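Rerkholm Luo work lamp, wide model
Review by Guðlaug Ásgeirsdóttir
01/02/2026

I have used the Rerkholm Luo above my workbench since March of last year. In this time it has been on for more than 300 hours, which I know only because the lamp counts them itself and shows the number when you hold down the power button. I think this is enough to write a fair review.

First a few words about what I needed. My old lamp was a Lerkadow with a metal shade and one strong bulb. It was a good lamp for reading, but for handwork it gave hard shadows. When I held a screwdriver, the shadow of my hand fell exactly on the screw. Pale plastic was even worse, as the bulb made one white spot on it and around the spot I could not see scratches or seams. I wanted a wide light that comes softly from above and is not tiring in the evening.

The Luo comes in a flat box with the light bar, two arm pieces, a clamp, the power supply and a small bag of screws. The instructions are drawings only. They are mostly clear, but drawing number three shows the clamp from behind and I put it on the wrong way the first time. The light bar is 48 cm wide. There is also a narrow model that I have not tried.

The clamp opens wide enough for my bench top, which is quite thick. It has a rubber pad on the upper jaw but none on the lower, so it left a mark on the underside of the wood. I have put a piece of felt there now. The arm moves easily and stays where you leave it, also when the bar is stretched out fully. After some months the middle joint became a little loose. I tightened it with the key from the bag and it has been good since then.

The light

You can choose between five levels of brightness. The lowest is almost useless for work, but pleasant when you only want to find your cup. I use the third level most of the day and the fifth for small screws. The color can be changed from warm to cool with the same wheel: you press and turn. For the first weeks I often changed the color when I wanted to change the brightness, and the opposite. Now my fingers know it.

The cover over the diodes is milky and this is the best part of the lamp. Shadows are there, but they have soft edges, and you can still see what is inside them. I work a lot with surfaces that are difficult to light together, for example glossy pale housings next to matte black rubber. With the Lerkadow I had to choose which one I wanted to see. With the Luo I can see the curve of the pale part, and the black part still has some texture. Thin metal rings give only small glints, which I like, because a little shine helps the eye to find an edge.

Ingvar Hjaltested, who shares the workshop with me, is more critical. He finds the cool setting too blue and says that it makes dark grey and black look the same. I do not see it like this on the middle setting, but at the coldest end he is right. He also would like the lamp to remember the last color after it has been unplugged. It remembers only the brightness, and the color always comes back as neutral. 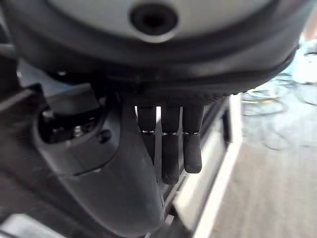

Light grey, dark grey and matte black in soft light.

Deep holes and recesses are the one thing where a wide soft lamp does not help so much. If you want to see the screws inside an open connector, you must tilt the bar or take a small flashlight. I keep a flashlight in the drawer and use it perhaps once a day. This is normal for such lamps and I do not take points away for it.

What I do take points away for is the cable. It is short, stiff and white, while everything else on the lamp is dark. It leaves the arm at the lowest joint and pulls a little when you swing the lamp to the left. Visholm, where I bought mine, sells an extension for 29 euros. I find this too much for a piece of cable and I have moved my socket strip instead.

The power supply gets warm but makes no sound. The bar itself stays cool enough to touch. Dust collects on the top side and is easy to wipe off. The milky cover attracts fingerprints – use a dry cloth, because a wet one left stripes on mine.

I wrote once to Rerkholm to ask if the cover can be bought separately. They answered the next morning, politely, that it can not, but that the whole light bar can be replaced without changing the arm. I have not needed this yet.

Good: soft and even light, stable arm, simple wheel when you are used to it, wide bar.
Less good: short cable, no pad on the lower jaw, forgets the color setting.

My rating is four stars of five. For reading in bed it is too large. For a bench where you handle small parts in mixed materials I would buy it again, and Ingvar has asked me to tell him when the narrow one is on sale.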